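Sorting and Folding Day: How the Clothes Get Ready

Last updated December 2018

The winter clothing shelf at Ostivine opens again after the holidays, and most of the work on it happens well before that, on top of a bed. Ľubica Machala has run the folding for three winters now and asked us to print her notes so that people taking bags home will all do it the same way.

First, use a bed if you can. A kitchen table is too narrow for adult sizes, and the sleeves end up hanging over the side. Pull the blanket or sheet reasonably straight before you start, but don't fuss over it. A few creases underneath will not show in the finished fold. Lay each T-shirt face up and open the sleeves out to the sides. Then smooth the chest with a flat hand, working from the collar toward the hem.

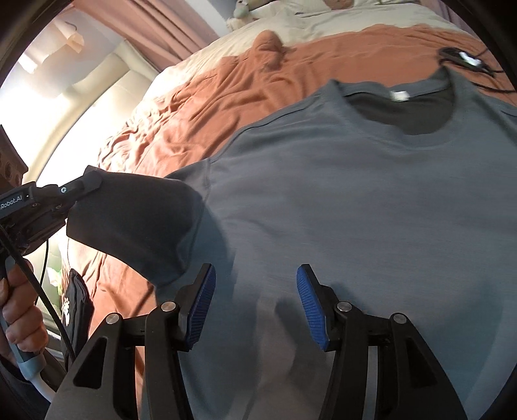 Ľubica folds in thirds. Bring one side in to the middle with the sleeve laid back over it, do the same with the other side, then fold the length in half and in half again. Leave the collar on top and the neck label where it can be found. People going through the shelf look for the size first, and if they can't see it they will unfold the whole shirt to get at it. Ribbed collars that stand up should be pressed down with the palm before the last fold.

Plain shirts go in one pile and printed shirts in another. Please check the underarm seams as you go. Anything with a hole goes in the mending bag, even a small one - we have two people who sew and they would like to have it.

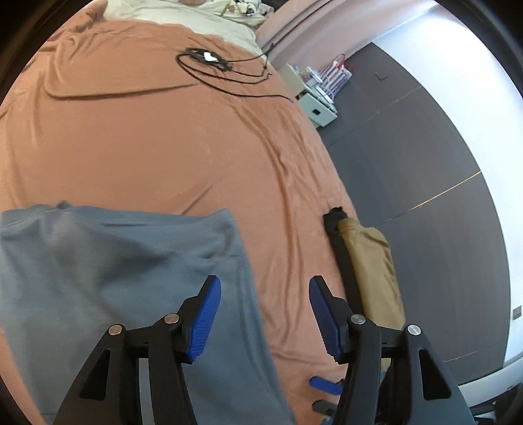

Longer pieces are folded lengthwise first and then laid to one side of the bed until the shirts are done. Straps and belts stay with the garment they came with. Last June we finished with 163 pieces folded and a box of belts that matched nothing, and most of them were never paired up again.

Stack up to 5 shirts and stop there, as taller piles lean and slide off the shelf. Larger cloths and blankets go on the bottom shelf by themselves. Bags can be picked up from the Ostivine front desk any weekday morning and should come back within 4 weeks. Please write your name on the tag when you return them.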